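How to Prepare for a Dermatology Patch Test
Updated May 23, 2025

Patch testing looks for delayed skin reactions to things that touch the skin, such as fragrance, preservatives, rubber and metals. It does not use needles, and it is a different test from the prick test used for pollen or food. The steps below cover the period from booking to the final reading at the Kindau office.

Step 1. Check your medicines
Tell the office about every prescription you take when you book. Steroid tablets and other drugs that quiet the immune system can hide a reaction. Do not stop a prescribed drug on your own. The doctor who ordered the test will decide whether to delay it. Most antihistamines can be continued, but mention them anyway.

Step 2. Protect your back
The panels go on the upper back, so that skin has to be clear. Avoid sunbathing and tanning beds in the weeks before the test. Stop steroid creams on the back when the office tells you to. If you have an active rash there, call and reschedule.

Step 3. Gather your products
The standard panel used here has 63 substances. It will not include everything in your bathroom, so bring what you use — makeup, shampoo, sunscreen, nail products, work gloves. Keep each item in its original container with the ingredient list readable. If the list was on an outer carton, bring the carton too. Small items such as lip balm and sample tubes are easier to keep track of in a divided box.

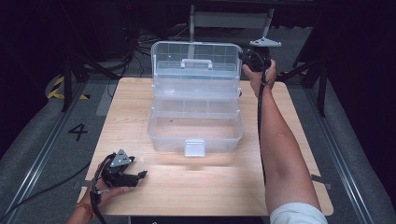
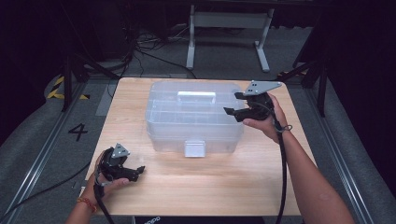 Clear plastic organizer box with a carrying handle and a front latch.

Do not bring bleach, drain cleaner or other harsh household chemicals. A written list of their names is enough.

Step 4. On the day the panels go on
Shower beforehand and wash your back with plain soap. Do not apply lotion, oil or powder afterward. Wear an old, dark shirt, as the marking ink stains. Placement takes 37 minutes at most if your product list is complete.

Step 5. While the panels are on
Keep the back dry. Take a sponge bath and wash your hair over a sink. Skip the gym, heavy lifting and anything that makes you sweat. Itching under a panel is common, but do not scratch it. If an edge lifts, press it down and add paper tape — if a whole panel comes off, write down the time and call the office. Call right away for severe pain or blistering.

Step 6. Readings
There are 2 readings. The panels are removed at the first, and the skin is marked again. Keep the marks dry until the second, when slower reactions may appear. Both visits are needed for a usable result.

Parking for the Kindau office is in the Fontana garage. Take the elevator to the lobby and check in at desk 363.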